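## 4. Cleaning and Putting Back the Cream Canister 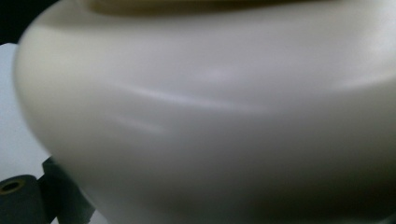

I do this one on the same afternoon as the Drondby shelf, mostly so I only have to drag the step stool out once. If you've just done section 3 you already have the cloths and the bowl of soapy water on the counter, so carry on with those (change the water if it's gone gray, please!).

The finish is the thing to be careful with. It isn't glossy like a dinner plate, it's got that soft satiny look, and the first time I cleaned a canister like this I went at it with the green side of a sponge and made a dull patch that I then had to look at for two years. So, gentle stuff only.

**You'll need**

- 2 soft cloths, one damp and one dry
- dish soap, the plain kind
- a clean pastry brush or an old soft toothbrush
- the Kulix tray, or any tray with a lip
- a fresh paper label and the pencil from the drawer

### Emptying it

1. Put the tray down first and set the canister on it. Round things roll, and the counter by the window slopes a little toward the sink.
2. Lift the lid straight up. Don't twist! It's a push fit and twisting just chews up the seal.
3. Tip the flour into the big mixing bowl and cover it with a plate. If what's left is less than a cupful I use it for pancakes and start over with a new bag.
4. Brush out the inside before any water goes near it. Flour plus water is paste, and paste in the bottom corner is miserable to get at.

> **Note:** The older Boateng jars on the bottom shelf have a screw lid, so step 2 doesn't apply to them. Everything else does.

### Washing

5. Wring the damp cloth out well, put one drop of soap on it and wipe the outside from the top down, following the curve. Long strokes work better than little circles, which leave smears that only show up when the light comes in sideways.
6. Go under the rim with the brush. Kitchen grease loves it in there.
7. Wipe the inside with a second rinse of the same cloth, then rinse properly under a slow tap.
8. Dry the outside with the dry cloth, then leave the whole thing open on the tray for 25 minutes. In December, when the kitchen is cold, I give it until after supper.

> **Caution:** No bleach, no scouring powder, no dishwasher. And don't put flour back while there's any damp inside. If you aren't sure, run a dry finger around the bottom and wait a bit longer.

### Putting it back

9. Fill it to a couple of inches below the top. Wálter Llanos filled his right to the brim, pushed the lid down and wore a good part of it.
10. Press the lid on with a flat palm, all the way around, until it sits level.
11. Pencil the month on the label and stick it on the shelf edge, never on the canister itself. The glue comes off with warm oil and a lot of patience, and I'd rather be baking.
12. Slide it back to its spot beside the Tetach scale, leaving enough room to get both hands around it.

If the lid rocks when you press one side, take it off and check the seal for a fold or a crumb. It's nearly always a crumb. Spare seals are in the envelope marked 3372 in the drawer under the kettle, and the one you want is the wider of the two.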